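How to clean a wicker basket and keep it from drying out

Posted 6/19/26

A wicker basket can last many years, but it collects dust in every small gap, and in a heated room it becomes dry and starts to crack. The cleaning takes me one evening, plus the drying time. I do it each January, when the air in our apartment is at its worst.

What you need

A soft brush (an old paintbrush is good), a vacuum cleaner with a brush head, two cotton cloths, mild dish soap and a small bottle of linseed oil. I use the one from Diter, but any boiled linseed oil will do.

Step 1. Remove the dust

Turn the basket upside down and knock on the bottom with your hand. Then vacuum it inside and outside on low power. Use the brush for the corners and under the rim. If you skip this, the dust becomes mud in the next step.

Step 2. Wash

Mix 2 drops of soap into a bowl of warm water. Dip the cloth and squeeze it very well. Wipe along the weave, never across, so you don't lift the ends. Do not put the whole basket in the water if it has paint or a paper label. Wipe again with clean water.

Step 3. Dry

Leave it in a place with moving air, away from the radiator and from strong sun. Give it a full day, or two days if the weave is thick. Please be patient with this, as oil over damp wicker can trap mold.

Step 4. Oil

Put a little oil on the second cloth and rub a thin coat. 100 ml is more than enough for a large basket. After 15 minutes, wipe off what was not absorbed.

Important: spread the oily cloth flat outdoors to dry before you throw it away. A crumpled one can catch fire by itself.
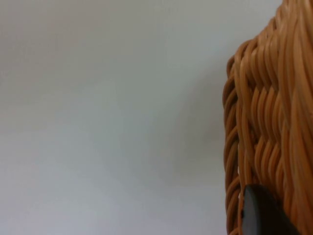 Woven wicker basket beside a pale wall.

Where to keep it

Leave a small space between basket and wall, especially if it is an outside wall, which can be damp in winter.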